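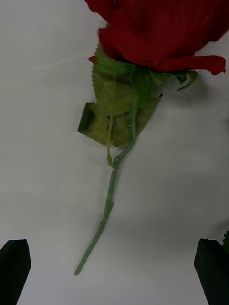 Sirkuvora Flower Handling Project
Progress report, second period

Summary

This report covers work on teaching a two-arm robot to handle single-stem flowers by demonstration. At the end of the period we had 1283 recorded demonstrations, of which 964 passed review and went into the training set. The target in the grant agreement was a training set of 900, so that milestone is met. The placing milestone is not met and we ask to move it to the next period. Spending is within budget.

Work done in this period

Recording started in March at the Isturness workshop. All demonstrations use artificial flowers on a white tabletop. We work with two kinds, a red rose and a pale blue hydrangea. They were chosen because they behave differently in the gripper: the rose has a stiff stem with small bumps on it, and the hydrangea has a large head on a thin stem and tends to swing when lifted.

An operator guides the arms by remote control through the whole task. The task has three stages: pick up one flower from the table, turn it so the stem points down, and lower the stem into a hole in a clear acrylic holder. Each attempt is saved as one demonstration, with the joint positions and the video from the fixed and wrist cameras.

A second person resets the table between attempts. We first used a fixed starting layout, and the trained model learned the layout too well. It reached for the same spot when the rose had been moved a hand's width away. From the middle of the period onward the flowers were laid out by hand in a new arrangement each time, with some stems close together and some heads resting on each other. Loose leaves and leaf sprigs are also left on the table, as a real packing bench is rarely clear.

Review of demonstrations

Every demonstration is watched once before it is accepted. The 319 that were rejected fall mostly into two groups. In the first, the operator closed the gripper on the leaves, and the stem slid or turned. In the second, the attempt was completed but with long pauses while the operator looked for a better camera view. Pauses of this kind are copied by the model, which then stops for no reason above the table.

We now ask operators to plan the grasp before they touch the controls. New operators do 20 practice attempts that are not recorded. The share of rejected demonstrations went down after this change.

Software

Recording and playback run on Lui, our own logging tool. Training runs are managed in Silero. Two faults in Lui cost us time. The wrist video was sometimes saved a little behind the joint data, and recordings made after a restart were given the same names as earlier ones. Both are fixed, and the affected recordings were removed before the counts above were made.

Results so far

The model trained on the current set picks up a single rose reliably when it lies apart from the other flowers. Hydrangeas are weaker. The model often takes the stem too near the lower end, and the head tips over before the arm has turned. Insertion into the holder works only when the stem happens to be held close to upright. We do not consider this stage ready for a formal test.

Flowers lying in pairs are still hard for operators too. When a rose head rests on a hydrangea, lifting the rose can drag the other stem along with it.

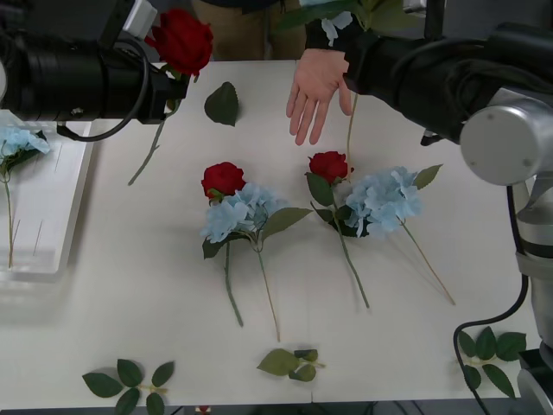 Plan for the next period

We will record more hydrangea demonstrations and more paired layouts, and keep the rose set as it is. A share of the new recordings will begin with the flower already in the gripper, so that operators can spend their time on turning and inserting. We also plan to try passing a flower from one arm to the other, which may help when the first grasp is too low.

The placing test will be run once the new data has been reviewed.

Request

We ask for approval to move the placing milestone by one period at no added cost. The purchase of 2 spare gripper finger sets is covered by the existing equipment line.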